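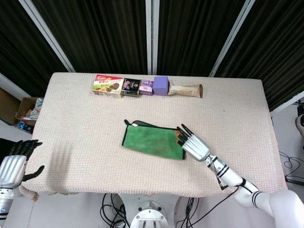

The second reporting period of the Jument translation grant closed at the end of August, and I would sum it up as half of what we promised. You asked for a plain account before the next payment is released, so I have tried to write one. The project set out to produce a readable English version of the Aoun teaching cycle, the talks given over one long retreat and kept since then on tape and in notebooks at the Cindport center, and to train readers who could lead study groups with it. The text work is behind, the training work is ahead, and I am not persuaded that the second makes up for the first. Wherever our groups meet, people go on talking well past the tea break. That is pleasant to see. It is also easy to report as success, and I would ask you to be careful with any number below that measures only whether people came.

Text and translation

At the start of the period we had 3,412 lines of transcript waiting for a first check against the recordings. Mieke Nijs took on the checking in Cindport and has been steady at it. The trouble is that the transcript was made by several hands over many years, and they did not agree on how to mark a pause, a joke, or a quotation from scripture. In places a student's question has been run straight into the teacher's reply. Mieke has had to go back to the tapes far more often than the plan allowed, and where the tape is poor she leaves a gap and a note. I support that. The earlier translators filled such gaps from memory, and some of those fillings have been quoted in print as the teacher's own words.

Five talks were due in finished English by now. Two are finished. A third is in draft and reads well for most of its length, then loses its way in the section on vows, where the speaker switches between two sets of terms and our glossary covers only one. The remaining talks have been checked but not translated.

I know the last report said the glossary was complete. It was complete for the talks we had read at that point, and the sentence should have said so.

Study groups

Groups now meet in Cindport and at the Grinon house. Jeanine Van Leeuwen runs the Grinon side and sends me her notes after each session, including the dull ones. Attendance has held. New people have come in through the open evenings, and a fair share of them stayed on for the reading course.

What I can't tell you is how much they are taking from the text. The feedback forms we used at first asked whether the session had been helpful, and nearly everyone ticked the top box. People in a religious setting are polite about religious teaching, and I put no weight on those forms. Jeanine replaced them with a short open question at the start of the following session, asking what the person remembers from the week before. The answers are thinner and much more useful. Many people recall a story the group leader told and cannot say what passage it was meant to explain.

We have changed the leaders' guide as a result. Each session now opens with the passage read aloud, slowly, and the leader's own remarks come after the group has spoken. Some leaders dislike this. One wrote to me that it feels cold — that people come for warmth and get homework. I take the point about tone, but the grant is for study of the cycle, and there are other evenings in the week for the rest.

Leader training

The training weekend at Grinon went ahead as planned and was full. Those who came were mostly experienced practitioners with little practice in leading a discussion, and it showed in the trial sessions, which turned into short sermons. By the second day this had improved. Whether it stays improved is another matter, and Jeanine will sit in on each new leader's group before the winter break.

There was a request from the center's board to issue certificates. I have held off. A certificate from us would be read in some quarters as permission to teach, and we have no standing to give that. The senior teachers should decide it, and so far they have not replied to my letter.

Money

Spending on travel is under budget, since fewer people went to Cindport to work with the tapes than we had expected. Spending on audio work is over. The oldest reels needed cleaning and transfer by a specialist, and the quote we used in the application was for cassettes. That mistake was mine. The two roughly cancel out, and I am not asking for more money in this period, but I do ask for your agreement to move the travel surplus into the audio line.

A donor linked to the Grinon house has offered to pay for a printed edition as soon as the first talks are ready. I advise against taking it up yet. A handsome book would fix our present readings in place, and in the vows section I don't trust them.

Next period

Mieke will finish checking the transcript before any further translation is begun, with the exception of the third talk. The glossary will be reopened and sent to outside readers from another lineage, who owe us nothing and can be expected to say what they think. Study groups will carry on at their present size. I would sooner have no new locations until the leaders we have are settled.

I would not promise all of the outstanding talks by the next report. The third is likely, and a fourth is possible if the tapes for it are in better shape than the label suggests. The reel list and Jeanine's session notes can be sent to you on request.

9 Sep 2018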